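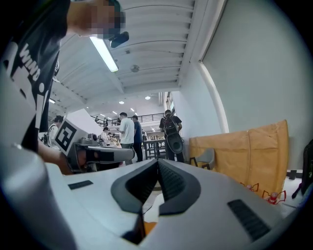 The software team at Sustoritz spent most of the spring on a part of its system that users rarely see. Katar is the tool that takes recordings made with hand-held grippers and works out where each gripper was at every moment, so that a robot arm can later be trained on the same movements. We spoke to the engineer who leads the work on Tuesday, June 6, 2023.

The first version, she said, treated each gripper as if it were alone. "It tracked the left hand, then it tracked the right hand, and it hoped the two answers agreed. For picking up a cup that was fine. For folding a cloth it was hopeless."

The current version solves for both hands together. Each gripper carries a square marker, and when one gripper's camera catches the marker on the other, Katar uses that sighting to tie the two paths to each other. Between sightings it relies on the motion sensors and on whatever fixed detail the camera can find in the room.

"Ceilings are useful," she said. "Slats and railings don't move. People do, so we mask them out before matching."

The team tested the change in April on 3171 recordings. Of these, 200 had been rejected by the old version, and the new one recovered all but 11. She was careful about the result. "Those 11 are still a problem. The marker is hidden for too long and the estimate drifts. I would sooner throw a recording away than train on a bad path."

Planning is handled by a separate package, Bakhtiari, which turns the recovered paths into something an arm can follow without hitting its joint limits. It was written by a different group and the two did not share a time format until version 2. "That cost us weeks," she said. "A few milliseconds of offset and the gripper closes before it arrives."
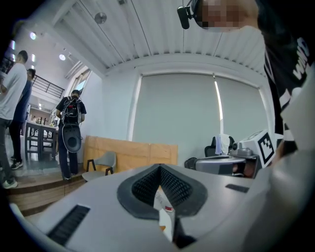 Does Katar need to see a marker in every image?

It needs one only now and then, as long as the gaps are short enough for the motion sensors to cover them.

The next release will add a viewer, Clasix, for checking paths by eye — at present the team reads plots.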